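The Bastance community room opened its first Tidy Table on July 3, 2024, and what a good afternoon it was! The idea is a simple one. You bring the stuff that has been piling up on your desk, your dresser or the shelf by the front door, you tip it all out on a felt-covered table, and you don't leave until every last thing has a spot to live in.

The project comes out of Rurnedness, the neighborhood newsletter, which ran a short piece last spring about junk drawers and got more mail about it than about anything else it has printed. Readers wrote in about dead batteries, foreign coins, keys to doors they could no longer name (so many keys!) and school papers going back to first grade. One letter simply asked for a place to sit down and deal with it all in company. Bastance had a room free, the newsletter had a few tables' worth of willing readers, and a date was set.

Every table works the same way. The mess goes out in the open first, with the organizer standing at the back, and sorting only starts once everything can be seen. A typical spread has a bit of everything in it: a water bottle, a packet of sandwich cookies, a bunch of keys, a little round container, a couple of yellow balls, and then the paper. Always the paper! Folders and booklets turned out to be the hardest part of the day, and the part people talked about the most.

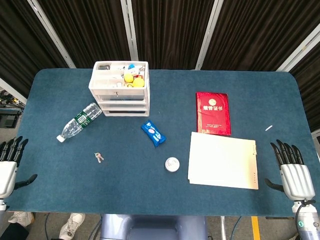 Certificates got a whole conversation of their own. A red honor certificate with gold lettering on the cover is a lovely thing to come across, and it is also too big for most desktop drawers and far too nice to bend. The advice going around the room was to keep certificates flat, together with the folders, on a shelf or in a box that doesn't get opened every day. Several people had been storing theirs under cookbooks, and one family had theirs behind the couch.

Small things were easier and a lot more fun. The white plastic organizers with shallow drawers were a big hit, partly for the see-through fronts, which let a little of what's inside show without giving the whole mess away. The open space on top is where people put whatever they reach for daily, or whatever won't fit anywhere else, and balls seem to end up there in every house. Keys started a friendly argument. Half the room wanted them in the top drawer, the other half wanted them out where you can grab them on the way to work, and by closing time neither side had given an inch.

Snacks and water bottles don't belong in an organizer at all, and the house rule is that they go to the kitchen or get eaten on the spot. The second option was popular.

The felt deserves a mention too. It came from Fu, the fabric shop on the corner, and it is a deep teal blue that makes pale little objects easy to pick out. It also keeps round things from rolling off and takes the clatter out of a drawer being emptied, so you can really hear people talk. Visitors kept asking where they could get some for home.

Everyone went home with a sheet of sorting tips, and the newsletter has had 500 more printed for the library and the bus station. The tips are short and very doable: empty one drawer at a time, throw out wrappers first, put paper in its own pile, and don't buy another box until you know what's going in it.

A second Tidy Table is planned for August, this time at the Itham branch hall, which has room for bigger projects like kitchen drawers and sewing boxes. Entry is free. Bring your own clutter, up to 2 shopping bags per household, and something to carry it home in. A few spare organizers will be on hand to try out, and coffee will be on from the moment the doors open. Sign-up sheets are at the Bastance front desk now, and the first page is already filling up!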